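Lelterine (gripper comparison)

Lelterine is a long-running bench comparison of parallel grippers for two-armed robots, begun by the engineer Sevim Kurtuluş and carried on by a small group of enthusiasts and labs who liked the way she went about it. The name is used for the set of tasks as well as for the collection of results, which can confuse newcomers a little, though regular contributors seem to switch between the two without any trouble.

Background

Kurtuluş had been working with a pair of Karaca arms and had grown tired of catalogue figures that told her how hard a gripper could squeeze but very little about how it behaved around everyday clutter. Her first notes, put together one July, compared two sets of fingers on the sort of things people keep in a bathroom cupboard or a kitchen drawer. She shared them with a few colleagues, who wrote back with so many suggestions (and a fair number of friendly arguments) that the notes soon grew into a proper set of trials.

The early work used soft, rounded fingertips. Plain angled plates were added later, as several contributors found them easier to make and much easier to replace after a knock.

Method

The best-known part of Lelterine is the bottle task, in which small containers are laid out on a hard tabletop beside a divided organizer. Each gripper is given 60 attempts, with the same arms and the same controller throughout, so that the fingers are the only thing to change. A full round comes to 208 attempts once the opening warm-up runs and the repeats are counted, and it will happily fill an afternoon.

Bottles on their sides are thought to be the most telling objects of the lot. A cap and a body are rarely the same width, so a finger that closes nicely on one may slide off the other, and a rounded body on a polished surface has a habit of rolling away at the first touch. Wrist cameras are favoured for this work — they show the gap between the fingers better than any overhead view — but glare from a shiny tabletop remains a steady nuisance, and contributors are asked to leave it in their recordings.
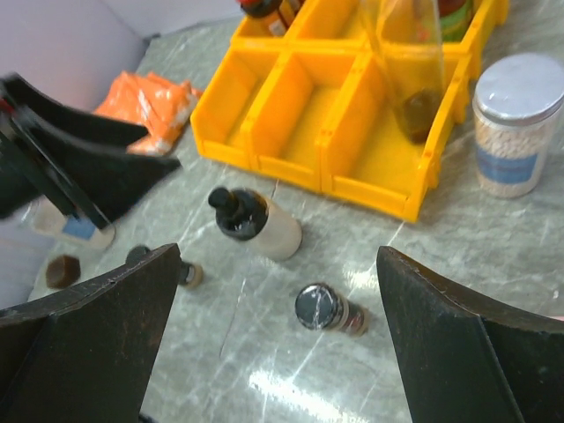 Results and reception

Across 13 grippers, the narrow angled fingers did best at reaching between neighbouring containers, while the wider padded ones were kinder to labels and held smooth glass more firmly. No single design came out ahead on everything, and Kurtuluş has always been cheerful about that, calling it the most useful finding of the whole business.

The Wendulent controller, tried in a later round, shortened the pause before each grasp by 200 milliseconds but made little difference to the number of dropped bottles. Some readers have wished for heavier objects and a rougher surface, and a version with both has been discussed.

See also

Rakia (gripper fingers)
Two-armed manipulation
Wrist-mounted cameras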